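Folding cloths for Gidura

I've been meaning to write about the folding for ages, and the kettle is on, so let's have a go. Back in October we set ourselves the target of 1000 good examples for Gidura, our little learning system, and last night the tally stood at 349. Not quite the stroll I'd imagined! You hold a gripper in each hand, you work the cloth on the table, you let go, you start again – and after 60 goes or so my thumbs begin to complain rather bitterly. 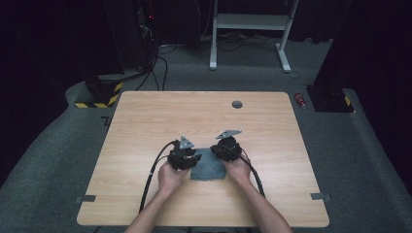 Grippers, cloth and table, both times.
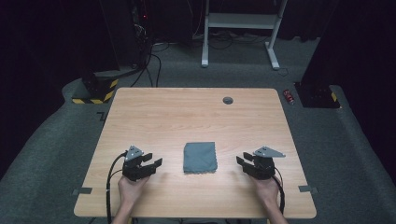 Vokside, 2/27/26

I do find it oddly soothing, mind you. I put the radio on low and try to vary things a little, a slower fold, a messier start, a corner taken from the wrong side, so that Gidura doesn't grow up thinking every cloth arrives neat and tidy. We throw out any go where the cloth slips, though I've begun to wonder whether we should keep a few of those (Ilie, our older system, never saw a mistake and was hopeless at putting one right). After every 5 goes I stop and jot down how they went in the Skurkar notebook, which is getting very full and has tea on most of its pages. Towels are next, once I've rested my thumbs.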